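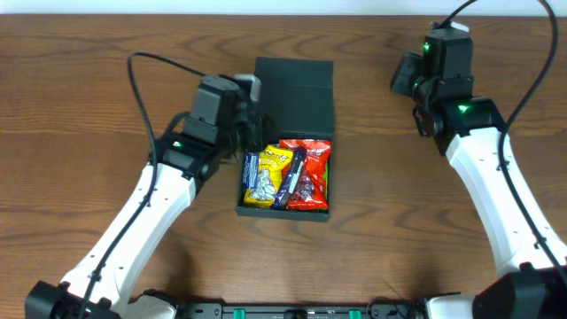 Green box with its lid up, snack packets in the tray.

How to date a loose issue of an old humor magazine

Dealers love a round date. Most of the loose issues I get sent come with a year penciled on the cover, and I've learned to rub it out in my head before I start. These steps assume a paper copy with the cover still on. My samples are from Markora, a satirical weekly that changed its numbering twice and its masthead more often than that.

Step 1. Find the running number. Markora printed two: the number within the year, and a total in parentheses. Trust the total. A copy marked 19 (2,201) is the nineteenth of its year, and that alone tells you very little.

Step 2. Check the price. Covers went from 8 to 19 in the middle of a volume, so a price narrows things down only if you know which printing you have. The export edition kept the old price for months. 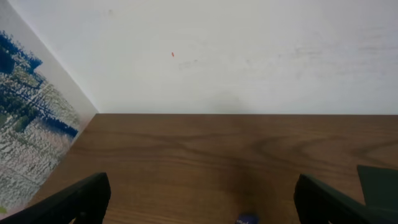

Can I date an issue from the politicians in the cartoons?
Only to the earliest possible year. Cartoonists went on drawing the same faces long after the men had left office, and old blocks were reused when an artist missed a deadline.

Step 3. Read the back page. The imprint gives the editor, the printer and sometimes the day the pages were passed for press. An April press date can belong to a May issue. Look the editor up in Whitlock's checklist, but don't take his word for the war years, where he copied Hodik, mistakes and all.

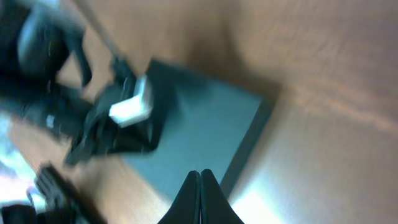
He also skips the supplements. If your copy has no total number anywhere, it may be one of those, and you'll have to match the printer's name against a dated issue of the parent paper.

Step 4. Be suspicious of the staples. Rusty staples are supposed to prove age. They prove damp. Reprints were stapled too, and the facsimile set of 83 issues has sat in plenty of basements.
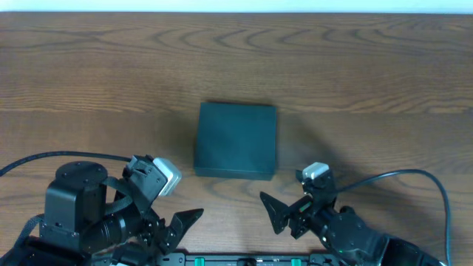

Evie Dawber wrote in to say that the facsimiles can be told apart by the paper, which is whiter at the fold. Mine isn't, but she has handled more of them than I have. She also thinks I'm too hard on Whitlock.

Step 5. Write down the date as a range, in pencil, on a slip of paper. Keep it off the cover.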